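Open day at Brenlow, 30 June 2025

Went over to the Brenlow open day with Siamak Talebi, who had the tickets through work. Brenlow make wire goods for shops and kitchens: plate stands, racks, hooks, that sort of thing. I have wanted to see how they bend the small ones for years, as I have a shelf of plates at home and nothing decent to stand them on.

We were booked on the 10.30 tour and got there early, so we looked in at the display room first.

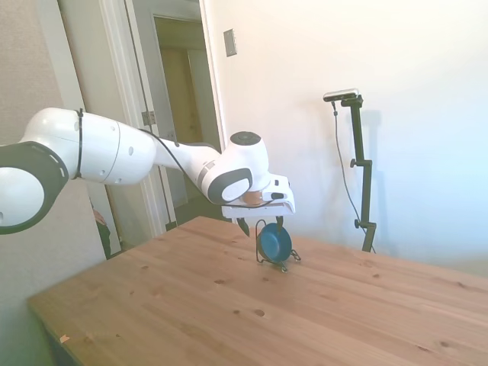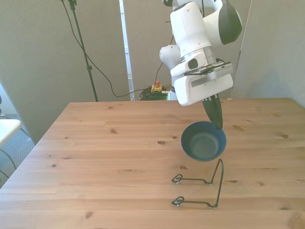 The blue bowl and the black wire stand, with the knotty wooden table.

The bowl is a deep blue, darker in some lights than others, and it isn't Brenlow's own. They buy in bowls and plates to show the stands with. The stand is the part they make. It is thin black wire with curled feet at the ends of the legs and a loop at one side. I liked it more than the bigger ones in the catalogue. With the bowl sitting in it you see straight into the inside, so it would suit a bowl with a pattern in the bottom. A plain one looked fine too.

Siamak thought the wire was too thin for anything heavy. I asked later on and was told the small stands are meant for side plates and light bowls, and that people do put serving dishes on them and then write in to complain.

I also took to the table, which is pale wood with dark knots all over it. I asked if it was for sale and it wasn't. They had it from Fekwood, who I hadn't heard of. Siamak has, and says their delivery is slow.

The tour

Gudrun Björklund took our group round. There were 7 of us, which was a good size because the bending shop is narrow and very loud. Ear defenders were handed out at the door. Mine kept slipping, so I missed part of the talk about coil wire.

The wire comes in on coils and goes through a straightener before it is cut. The cut lengths go into a rack by size. The benches come next, and this was the bit I had come for. The long bends are done on a powered former, but the curls on the feet are still turned on a hand jig. You put the end of the wire in a slot, pull the lever round, and there is your curl. A man on the end bench was doing them without looking. Gudrun let two people from our group have a go. The first one was all right and the second came out more like a hook. I didn't put my hand up and wish I had.

After that the stands are welded where the legs meet, then cleaned and coated. Black is what most shops ask for. They do a white and a brass colour as well, but the white shows every mark and they are thinking of dropping it in July when the new list comes out. We could only look at the coating line through a window.

The last stop was packing. Each stand goes into a flat box with a card sleeve, and the bigger ones go in pairs, one turned the other way so the feet don't catch. The order on the bench that morning was 952 small stands for Heydari, a chain of gift shops. Gudrun said it was a middling order. The number on the board by the door, 3341, was everything sent out the week before.

We were round in roughly 75 minutes, including the wait for the ear defenders.

Shop and café

The shop is one wall of shelves in the entrance. Seconds are in a crate underneath and worth going through. Most of them only have a rough spot in the coating or a foot that sits a little high. I came away with three small stands from the crate and one perfect one. One of the seconds rocks. I have bent the foot down a bit with pliers and it is better, though I chipped the coating doing it.

The café is run by Visis, who also do the one at the garden centre on the bypass, and it is the same menu. The cheese scone was good. The soup was lukewarm and Siamak sent his back. There is seating outside facing the lorry park.

Getting there

Parking is free but you have to give your number plate at reception. The bus stops at the top of the lane and it is a ten-minute walk down with no pavement for the first half. The display room and shop are all on one level. The bending shop has two steps down and there is no ramp, so ring ahead if that is a problem. Closed shoes only on the tour. A woman in the group after ours was in sandals and had to borrow boots.

The tour was free with the ticket and the next open day is in the autumn, date not up yet. I'll probably go again for the seconds, and to have a turn on the jig if they are still letting people.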